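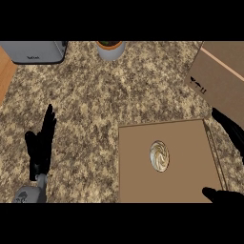

Visit report: Bevov stone works, Hondalbridge

The Bevov works at Hondalbridge cuts and finishes natural stone for kitchen and bathroom counters. It opens its floor to the trade and the public one Saturday in May. I went with Wakana Sakai, who installs cabinets and wanted to see how templates are handled after they leave her hands. We arrived at 9:30 a.m. and left shortly before 2 p.m.

Tours ran in small groups. Ours was led by Fanni Takács, the production manager. Ear plugs and safety glasses were handed out at the door. Two of the saws were running real orders, so parts of the talk had to be given in the corridor.

Slab yard

Slabs are stored outdoors under a roof, standing on A-frames with rubber-faced supports. Granite makes up most of the stock. There were also several racks of quartzite, a few marbles and one short row of soapstone. Most of the granite arrives polished on one face, in nominal thicknesses of 2 cm and 3 cm. Bevov buys 3 cm for kitchen work and keeps 2 cm mainly for vanities and wall panels.

Each slab has a tag on its top edge with block number, slab number and measured size. The block number matters most. Slabs sawn from one block and numbered in sequence will match closely in color and grain. Slabs with the same trade name from another block may not match at all. Takács pulled out two slabs of a stone sold as Cokari, both beige with brown mineral grains, and stood them face to face. One was clearly pinker. Sold separately, either would be acceptable. In the same kitchen they would not be.

The yard held 1,263 full slabs at the last stock check. Remnants are kept on a separate rack along the back wall and are priced by area, with the tag crossed out and rewritten by hand. Several tags had been rewritten enough times to be hard to read.

Slabs are moved with a scissor clamp on an overhead crane. The clamp grips harder as the load increases. Nobody walks on the fall side of a slab while it is in the air, and the yard floor is painted to show where that side is.

Inspection and layout

Incoming slabs are wetted and checked under raking light. The inspector marks fissures, pits and any resin-filled areas with a wax pencil. A fissure is a natural separation along grain boundaries and usually has no effect on strength. A crack runs across the grains and can often be felt with a fingernail. The two are easy to confuse on a coarse stone, and I got one out of three wrong on the samples laid out for visitors.

Layout is done on a calibrated photo of the slab. The outlines from the customer's template are dragged over the photo until the seams fall where the pattern allows. Dense mottled material in beige, tan and dark brown, the type shown at the top of this report, is the easiest to lay out. It has no direction, so pieces may be turned to save stone, and a seam tends to get lost in the speckle. Veined stone has to be kept in one orientation, and waste rises accordingly.

Isamu Koyama, who does most of the layouts, tries to keep seams out of sink and cooktop cutouts. The narrow strips in front of and behind a sink are the weakest part of any counter. Where a strip is under 4 inches wide, the shop cuts a groove in the underside and sets a steel or fiberglass rod in epoxy. On the samples, the rod groove was filled flush and sanded.

Sawing

The main saw is a bridge saw with a tilting head and a water-fed diamond blade. Straight cuts are made at full depth in granite. Inside corners are never cut square. They are drilled first, or cut on a radius, so that no stress concentrates at the corner. The smallest inside radius the shop will accept is 3/8 inch, and drawings that show less are sent back.

Curves and cutouts go to a waterjet in the next bay. It is slower than the saw and uses garnet as the abrasive. The cut edge has a matte, slightly sandy look and needs little work before polishing. It was down for a nozzle change during our visit.

Everything on this floor is cut wet. Granite contains crystalline silica, and dry cutting puts fine dust into the air that causes permanent lung damage. The shop bans dry grinding indoors, including small touch-ups. Installers are given wet hand tools and a vacuum for site work. Sakai asked what happens when a faucet hole has to be enlarged in a finished kitchen. Takács said it is done with a wet core bit and a dam of plumber's putty, or the piece comes back.

Water recovery

This was the part of the tour I had come for. Saw water drains through floor channels to a sump and is pumped to a settling tank with a cone bottom. A flocculant is dosed at the inlet. Clear water overflows at the rim and returns to the machines. Slurry is drawn off at the bottom and goes to a filter press, which squeezes it into gray cakes firm enough to be handled with a shovel.

The clean-water tank holds 2,000 gallons. Shinji Chiba, who maintains the system, tops it up from the town supply to replace what leaves in the cakes and by evaporation. The polishing line is more sensitive to dirty water than the saws are, so it has its own cartridge filter. He changes the cartridge by pressure drop, not by date. The gauge is marked in red paint at the change point.

The cakes go to landfill. Chiba has sent samples to a brick maker, with no answer so far.

Edges and polishing

Straight edges are run through an edge polisher with a row of diamond heads, from coarse to fine, followed by a buffing head. A plain eased edge takes one pass. A full bullnose takes two and is checked against a plastic gauge. Return ends and cutouts are polished by hand with resin pads, generally 50 grit through 3000 grit and then buff.

Matching the hand-polished edge to the factory face is harder than it sounds on dark stone. On speckled stone the eye is less critical. The shop uses a gloss meter on black granite only.

Sealing

The shop applies a penetrating sealer to granite before delivery. A water drop test is done first. If a drop darkens the stone within a few minutes, it is sealed. If the stone stays unchanged after half an hour, sealer is left off, as it will only sit on the surface and streak. Two Cokari samples from separate blocks were on the bench, and one absorbed water much faster than the other.

Care advice on the handout was brief. Use a neutral cleaner. Wipe up oil. Do not stand on the counter near the sink. Put a trivet under hot pans. Granite tolerates heat well, but uneven heating near a cutout or seam can crack it, and seam adhesive softens before stone does.

Templates and site conditions

The last stop was the template office, run by Qistina Oei. Measuring is done after base cabinets are fixed and level. The tolerance is 1/8 inch over 10 feet. Most delays come from cabinets moved after measuring, or from a range or sink that is not on site and has been entered from a catalog drawing. Oei will not release a sink cutout without the sink itself or the maker's own template.

Sakai raised the case where stone butts against an existing wood surface at an angle. Oei recommends leaving a gap of 1/16 inch and filling it with color-matched silicone. Wood moves across the grain with the seasons and stone does not. Grout or hard epoxy in that joint will crack.

Overhangs were also covered. In 3 cm granite the shop allows 10 inches unsupported, provided that at least two thirds of the piece rests on cabinets. Past that, it asks for steel brackets.

Practical notes

Parking is on the gravel lot behind the Amano building and was full by 10 a.m. Closed shoes are required. The floor is wet throughout, and the step down to the filter press is unmarked. Remnants can be reserved on the day with a deposit. Sakai put one down on a piece of soapstone, 31 by 22 inches, with a chipped corner that will fall inside the waste.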